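Foro de envase y embalaje > Cartón ondulado > Cajas de fruta que ceden en cámara

ondula_bc
Tengo un problema con una caja de fruta en canal B, formato de cinco kilos, paletizada en columna. En seco, el ensayo de compresión sale holgado. En cámara, con 76 % de humedad relativa, las filas inferiores abomban por el panel largo. El proveedor (Britine) propone subir el gramaje del liner exterior. Yo sospecho antes de los orificios de ventilación, que están a 23 mm de la arista vertical.

tara_neta
A 23 mm de la arista estás cortando justo la zona que trabaja. En compresión vertical la carga se va a las esquinas y el centro del panel aporta poco. Mueve los orificios hacia el centro antes de pagar más papel. ¿Son redondos u ovalados?

ondula_bc
Redondos, dos por testero.

plegadora47
No comparto el diagnóstico. Si en seco la caja cumple con los mismos orificios, la geometría no es la variable que ha cambiado. Ha cambiado la humedad del cartón. Hay que acondicionar la muestra a la humedad de la cámara y repetir el ensayo. Lo demás es opinar.

tara_neta
Las dos cosas se suman. Un panel mal perforado con margen en seco deja de tener margen cuando el papel absorbe agua. Acondicionar la muestra te dice cuánto pierdes, pero no dónde.

ondula_bc
Ensayo repetido con las muestras acondicionadas: pierde un 47 % respecto al valor en seco. La rotura empieza en el orificio y avanza en diagonal hacia la esquina.

plegadora47
Retiro la mitad de lo dicho. Con ese 47 % el material es el problema principal y el orificio marca la línea de fallo. ¿Qué médium lleva? Si es reciclado sin encolar, ahí tienes buena parte de la pérdida.

ondula_bc
Reciclado, según la ficha. Herrero me ha cotizado el mismo troquel con médium semiquímico y la diferencia de precio es asumible.

kraft_y_cola
Ojo con la cola también. Si el almidón no es resistente a la humedad, las caras se despegan del canal y el médium da igual. Pide ensayo de adhesión por inmersión. Con Werari tuvimos esa avería y tardamos una campaña entera en verla porque todos mirábamos el papel.

tara_neta
De acuerdo con lo de la cola. Añado que en el formato regalo el criterio es distinto: se apila menos, la impresión pesa más en la decisión y la carga crítica pasa a ser la del asa y las solapas. Un liner exterior muy entintado puede agrietarse en el hendido si el papel llega demasiado seco a la troqueladora. Cajas rojas de regalo para fruta, en zona de envasado:

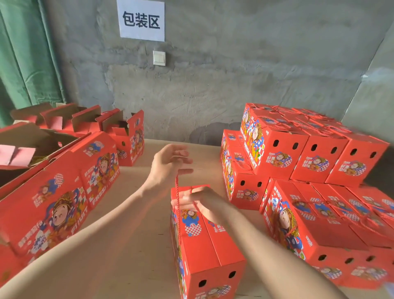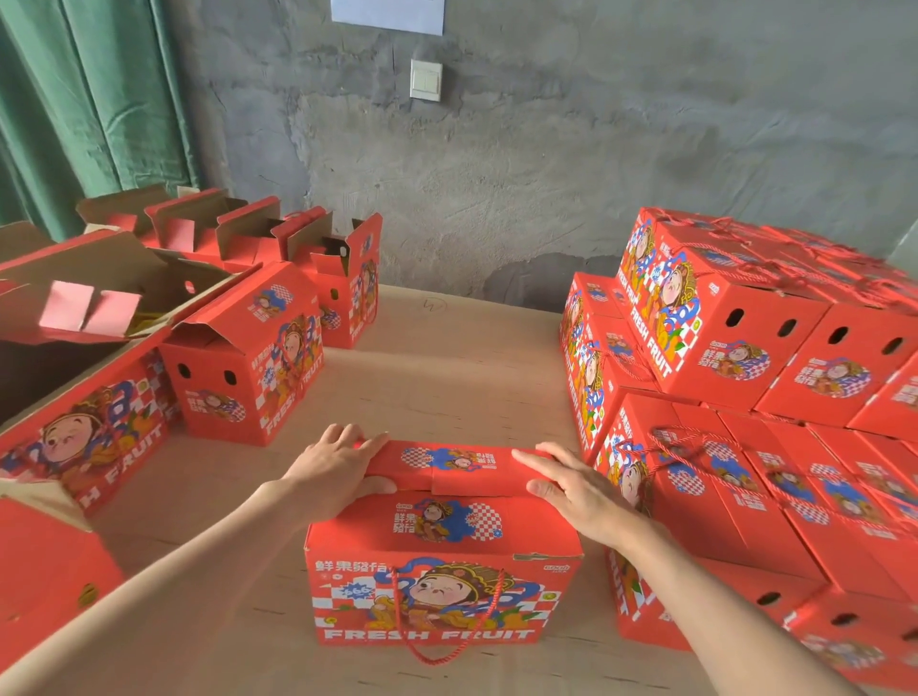
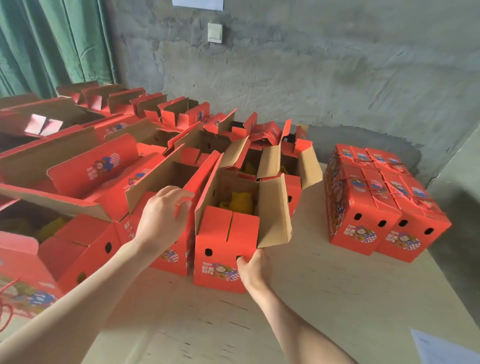
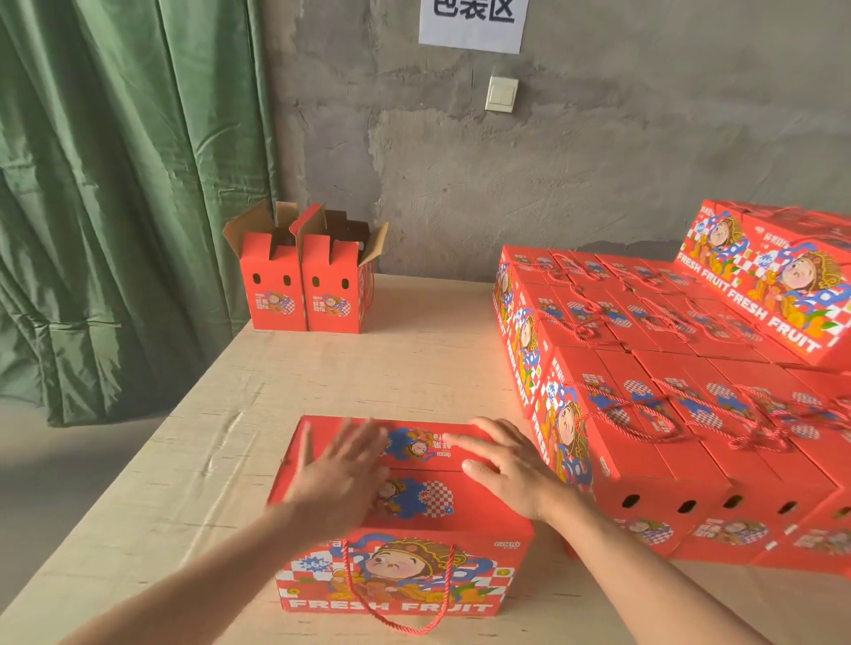

durker_no_gracias
Una duda sobre el ensayo. ¿Cuánto tiempo hay que acondicionar las muestras antes de comprimirlas, si van a una humedad distinta de la estándar?

plegadora47
Hasta masa constante. Pesa una muestra de control a intervalos regulares y comprime cuando dos pesadas seguidas coincidan dentro de la tolerancia de tu procedimiento. En cartón simple suele bastar con un día; en doble-doble conviene dejar más. Coloca las muestras desplegadas y separadas entre sí, con el aire circulando por ambas caras, y anota la humedad real de la cámara junto al resultado.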